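4. Le tiroir, le plateau et ce qui reste dehors

4.1. Des tiroirs que l'on voit de loin

La littérature sur le rangement domestique a longtemps supposé qu'un objet rangé était un objet soustrait au regard. Cette hypothèse avait le mérite de la simplicité, et les armoires de nos grands-parents lui donnaient raison. Elle résiste mal aux tiroirs en acrylique. Dans les 58 foyers de l'enquête, répartis entre Kiltevik et Skodora, les contenants transparents ou teintés occupent désormais les cuisines, les salles de bains et, pour deux ménages que nous n'avons pas réussi à faire changer d'avis, le dessus du réfrigérateur. L'objet y est rangé puisqu'il est dans un tiroir. Il est également visible, ce qui ramène le ménage à son point de départ, un achat plus loin.

Nous appelons « rangement déclaratif » cette situation où le contenant annonce l'ordre avant que le contenu ne l'ait confirmé. Le terme est repris de la grille Peng, établie pour les placards fermés, et que nous avons dû étendre à des meubles sans secret. Dans sa version d'origine, la grille distingue l'objet « en place », l'objet « en attente » et l'objet « perdu ». Elle ne prévoit rien pour l'objet parfaitement repérable à travers une paroi et que son propriétaire cherche depuis le matin. Nous avons ajouté une quatrième catégorie, dite « en vitrine », que les codeurs ont adoptée avec un enthousiasme suspect.

La teinte joue dans cette affaire un rôle diplomatique. Un acrylique clair montre tout ; un acrylique opaque ne se distinguerait plus d'un tiroir ordinaire et coûterait trop cher pour cela. Le ton fumé ménage les deux parties : il laisse deviner des formes sans engager personne sur leur identité. La figure 1 en donne un cas favorable, trois tiroirs accolés dont le premier laisse apercevoir un objet rond et sombre, cerclé de brun. Nous l'avons codé « couvercle ou bouchon », après une discussion plus longue que l'objet ne le méritait.

L'alignement est l'autre promesse du dispositif. Des tiroirs placés côte à côte, paroi contre paroi, forment une rangée, et la rangée est au rangement ce que la table des matières est à la thèse. Il suffit pourtant que l'un des éléments pivote légèrement pour que l'œil ne voie plus que lui. Les poignées dorées, identiques et consciencieusement fixées au même endroit, servent alors de repère pour mesurer l'écart qu'elles étaient censées faire oublier.

Figure 1. Tiroirs en acrylique fumé à poignées dorées, posés sur un plateau de table blanc. L'élément de gauche est légèrement de biais.

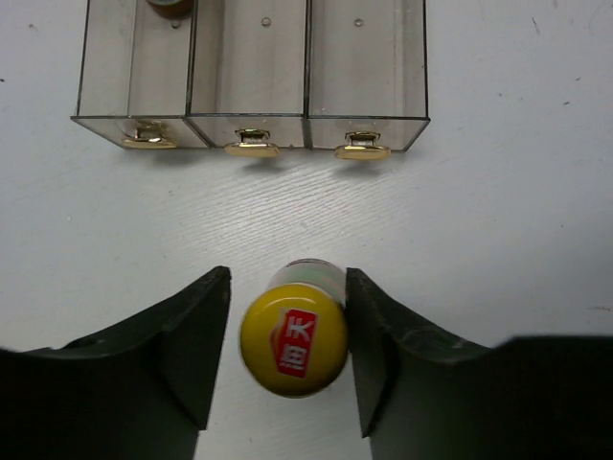
Selon une enquêtée de Kiltevik, le tiroir transparent serait surtout une manière de se surveiller soi-même : elle dit n'y mettre que ce qu'elle accepterait de montrer à sa belle-mère, et garder pour le reste une boîte à chaussures. La remarque a été faite en passant, entre deux questions sur les couverts. Elle nous a obligés à reprendre le codage.

Nous avions en effet relevé les contenants visibles en laissant de côté ceux qui ne payaient pas de mine. La boîte à chaussures, le sac en papier plié dans un autre sac en papier et le saladier ébréché ne figuraient nulle part. Or le tiroir déclaratif ne fonctionne que s'il existe, à portée de main, un lieu non déclaratif qui absorbe les piles usagées, les élastiques et les clés dont plus aucune porte ne se souvient. Chez les ménages les mieux équipés en acrylique, ce second lieu est aussi le plus rempli. Nous n'en tirons aucune conclusion morale, les bureaux du laboratoire étant organisés selon le même principe.

Une précision s'impose sur les petits trous ronds percés dans la paroi arrière des tiroirs de la figure 1. Les habitants que nous avons interrogés sur ce genre de détail leur prêtent des fonctions très variées, depuis l'aération jusqu'au passage d'un câble. Aucune réponse ne l'emportant, nous les traitons comme des trous.

4.2. Le plateau comme salle d'attente

Le second volet concerne les produits d'épicerie. Au retour des courses, il s'écoule un temps pendant lequel les achats ne sont plus dans le sac et pas encore dans le placard. Les modèles d'usage le représentent par une flèche. Dans la cuisine, la flèche dure parfois jusqu'au dîner, et il arrive que le dîner la résolve en mangeant une partie des données.

Le plateau intervient à cet endroit. Il délimite une zone où les choses ont le droit de ne pas être rangées. La nomenclature Novton, que nous suivons pour les surfaces horizontales, le classe parmi les contenants, au même titre que le panier ou le bac. Ce classement ne nous satisfait pas. Un panier a des parois et donc des opinions sur ce qu'il accueille ; le plateau, lui, tolère tout ce qui tient debout et une bonne partie de ce qui se couche. Il remplit moins une fonction de stockage qu'une fonction d'excuse.

La règle implicite veut que les contenants d'épicerie rejoignent le plateau. Nous avons observé pendant six semaines qu'ils rejoignent volontiers ses abords. La bouteille est la plus récalcitrante. Haute, étroite, facile à saisir par le col ou par le corps, elle se pose devant ou à côté, comme un invité qui préfère rester debout près de la porte. Les habitants invoquent la stabilité, la crainte des traces rondes ou l'imminence d'un usage (« je vais m'en servir », formule dont la portée temporelle reste à établir).

Nous distinguons trois distances. Dans le plateau, l'objet est considéré comme traité. Contre le plateau, il est revendiqué par lui sans en faire partie. Au-delà, il relève du plan de travail, c'est-à-dire de tout le monde, ce qui en cuisine revient à désigner la personne la plus fatiguée. La bouteille sombre de la figure 2, avec sa partie jaune orangé vers le haut et du vert près du bas, illustre la position devant le plateau, que la grille Peng confondait jusqu'ici avec la première.

Figure 2. Contenants d'épicerie et plateau sur un plan blanc peu chargé. La bouteille se trouve en avant du plateau.

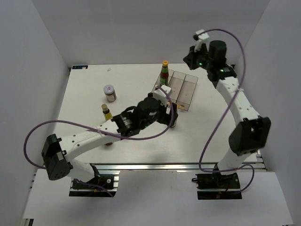

À Skodora, on nous a fait observer que la question était mal posée, et qu'un plateau sert d'abord à être soulevé : tout ce qui reste à côté serait simplement ce que l'on n'a pas l'intention de porter. L'argument est embarrassant. Il est plus court que notre section 2 et rend compte d'une bonne part des mêmes observations.

Nous l'avons donc intégré, avec la mauvaise grâce d'usage. Si le plateau est défini par son déplacement futur, la bouteille laissée devant lui cesse d'être un écart à la règle et devient une décision, fût-elle prise sans y penser. Il faudrait alors coder des intentions de transport, ce que nos fiches ne permettent pas. Le carnet de terrain en garde quelques indices : une main qui fait de la place avant de poser, un bocal que l'on pousse vers le bord, un plateau soulevé puis reposé au même endroit avec l'air d'avoir accompli quelque chose.

La surface dégagée pose un problème voisin. Un plan clair et presque nu rend chaque contenant plus visible, donc plus coupable. Les mêmes produits, sur une table encombrée, passent pour de la vie domestique ; isolés sur du blanc, ils prennent l'allure de pièces à conviction. Plusieurs ménages disent ranger davantage lorsqu'il y a peu à ranger. Le cas inverse est mieux documenté, y compris par nos propres éviers.

4.3. Limites du relevé

Les deux dispositifs ont été codés séparément, le tiroir avec la grille étendue, le plateau avec les trois distances. Les fiches du premier relevé, closes le 8 février 2019, ignorent la catégorie « en vitrine » et ont été reprises à la main. La reprise a fait disparaître une partie des objets « perdus », retrouvés par les codeurs dans des tiroirs transparents où ils n'avaient jamais cessé d'être.

Restent les couvercles. Séparés de leur récipient, ils circulent entre le tiroir, le plateau et la boîte à chaussures sans que l'on puisse leur attribuer de domicile. Nous les avons comptés à part, puis renoncé à publier le tableau, dont le total changeait selon la personne qui ouvrait le placard. Ils feront l'objet d'un second relevé en juillet, à Skodora seulement, les ménages de Kiltevik ayant demandé à ne plus être interrogés sur ce sujet.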